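Product Notes: Heated Foot Massagers, Maintenance and Settings

June 19, 2024

The Prillico and Bornaseck foot massagers share the same heater and motor layout, so the notes in this item apply to both. The Jirkurent model has a separate control board and is covered only where stated.

Heat settings

Both units have 4 heat levels. Level 1 warms the foot plate only. Levels 2 and 3 add the side walls, and level 4 runs all heating elements at full power. At level 4 the plate reaches 93 degrees Fahrenheit after the warm-up period, measured at the center with the cover on. Readings taken with the cover off will be higher and should not be compared with the figure in the manual.

The heater and the rollers run on separate timers. Turning off the rollers does not turn off the heat. On the Jirkurent, one button stops both.

Roller wear

The rollers are rated for 2,000 hours of use. Wear shows up first as a clicking sound at low speed, usually on the side that carries more weight. Clicking at high speed only is more often a loose cover clip. Check the clip before ordering parts.

Replacement rollers are sold in sets of two. Replace both at once, even if only one is noisy. A new roller paired with a worn one puts uneven load on the drive belt.

Storage between uses

Unplug the unit and let it cool to room temperature before putting it away. Wind the cord loosely and keep it off the foot plate. Remote controls and spare clips can go in a small drawer; take the batteries out of the remote if the unit will sit for more than a month. 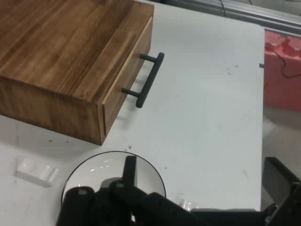 Cleaning the cover

The fabric cover zips off at the heel. Wash it by hand in cool water with mild soap and air dry it flat. Machine drying shrinks the lining, and the zipper will no longer close over the side walls. Wipe the foot plate with a damp cloth. Do not spray cleaner into the roller slots.

Parts and service

Christodoulou now stocks covers and roller sets for the Prillico and Bornaseck units. Jirkurent parts have a separate order form. Units bought before January use the older cover clip, which does not fit the current cover. Include the serial number from the bottom plate with every order.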